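Simulation Practice Group – minutes, second sitting on the house rules

Present: Seema Thakur (chair), Hjalti Frandsen, Devendra Dubey, Candela Requena, and me, Jad Fakhoury, typing as fast as I can. Apologies from the Rathore people, who had a release going out and sent written comments instead. I've put those in where they belong.

1. Last minutes

Accepted with one fix. I had Candela down as wanting fewer start poses in the test set, and she wanted more. Sorry, Candela! Corrected in the shared copy.

2. Naming of runs

We picked up where we left off, which was Hjalti and Devendra disagreeing about run names. Hjalti wants the name to carry everything (robot, room, seed, who started it) so you can read it in a file listing without opening anything. Devendra wants a plain number and a proper record behind it. His case was run 2823, which got renamed twice in the spring and is now quoted under three different names in three different reports. That more or less settled it. Plain numbers from now on, never changed, never reused, and the record holds the rest. Hjalti asked me to note that he still thinks we'll regret it when the Brimska server is down and all we have is a folder of numbers. Noted.

Old runs keep their old names. I offered to build a lookup table and was taken up on it much too quickly.

3. Rule on start poses

This was the long one. The draft says every test batch uses 100 episodes with start poses drawn from the agreed list. Candela has been going through the Cenetano results and found that people draw from the list and then quietly redraw if the first pose looks awkward – arms up, body tipped, that kind of thing. I'll admit I have done it myself. You see a strange start, you figure it's a glitch, you hit reset and carry on.

Seema's view is that a reset is fine but a silent reset is not. If the pose is on the list, the episode counts, however ugly it is. If the pose isn't on the list, the episode is thrown out and the log says so, with the pose values. Devendra wanted to know who decides whether something is a glitch when the pose is on the list but the camera view is useless. We went around this a few times. Where we ended up: the person running the batch may flag it, and somebody else looks at the flag before the batch is reported. The flagged episode stays in the count until then.

Rathore's written comment was that a second pair of eyes is hard to find in a small team. Seema said a day's wait is okay and that it doesn't have to be someone from the same team. We left the wording to her.

4. What gets saved from each episode

Hjalti had a list of 13 things he wants saved. We got through it surprisingly well, to be fair to him. Joint values, gripper opening, random seed, simulator version and scene file all went in without a fight. The argument was over pictures. At Hutari they save only the overview camera, and a wrist view just when a grasp fails. Candela says that leaves her guessing on half the cases she reviews, and she'd like one still per camera at the same time step, for every episode, pass or fail.

I asked about disk space and was told to stop asking about disk space.

Agreed: one still per camera at the start and one per camera at the end, all stamped with the episode number and the time step. Full video stays optional. A still with no time step on it can't be used as evidence in a report, even if everyone in the room is sure where it came from. Devendra wants the same to go for slides. Seema said slides are a separate fight and she'd like to win this one first.

5. Grasp counting

Short item. A grasp counts when the object is between the fingers and stays there through the hold period. Closing on nothing is a failed attempt and gets logged as one. An episode where the gripper never gets near anything is "no attempt," a new label, and it has to be reported separately. Candela had been lumping the last two together and so had I, so our older figures don't line up with the new sheet. We'll mark them as old-style and leave them alone – redoing them all would take me to December.

6. Simulated results next to real ones

Devendra raised this at the end, when we were all hungry. He'd like every table to say plainly which rows come from simulation. I thought we already did that. Apparently we do it in the text and then people copy the table. So: a column in the table itself, filled in on every row, no merged cells. Everyone was in favor and we were done in two minutes.

7. Actions

Seema writes up the start pose rule and sends it to Rathore for another look.
Hjalti turns his list into a template for the episode log.
Candela checks the flagged Cenetano episodes against the pose list.
Devendra drafts the table column and tries it on one old report.
Me: lookup table, and these minutes.
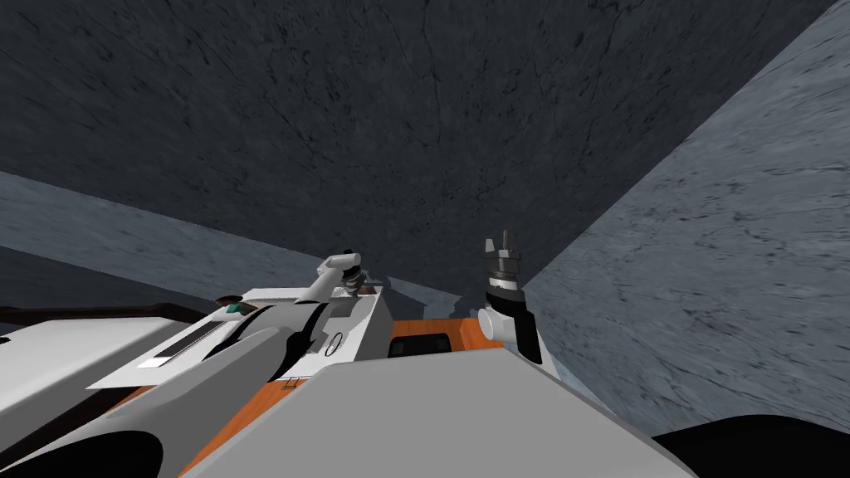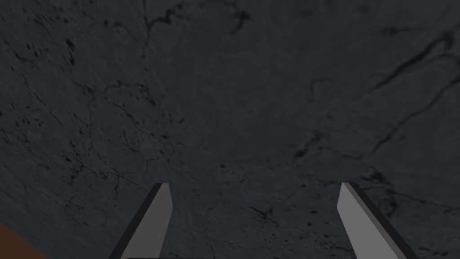 Both simulated, grippers empty.

Brimska, 2025-08-27

Comments on these minutes to me, please, before the next sitting. If I've got your position backwards again, just tell me and I'll fix it in the shared copy. Seema would like wording changes to the rules themselves sent to her directly, with the item number in the subject line. Item 3 isn't in force until Rathore has answered. Items 2, 4, 5 and 6 apply to any batch started from now on, and batches already running can finish under the old rules as long as the log says which rules they used.

Jad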